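Kanach trains two-armed robot in simulated kitchen

Dec 4, 2022 – Researchers at Kanach have trained a two-armed robot to handle kitchen items using practice runs made entirely in simulation, the group said in a paper posted this week.

The method, called Mumgate, starts with 30 runs steered by a person. Software then changes where the items sit and replays the motions, which gave the team 4000 new runs to train on.
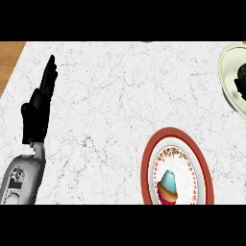
Category: Robotics

Tests used rendered countertops with items such as a cupcake on a plate. A policy trained on the full set finished 37 percent more tasks than one trained on 2000 runs, according to lead author Angus Jardine.

"Small, soft items are still hard for the hand," Jardine said. Trials on a real robot – at the Haldane lab – have not started.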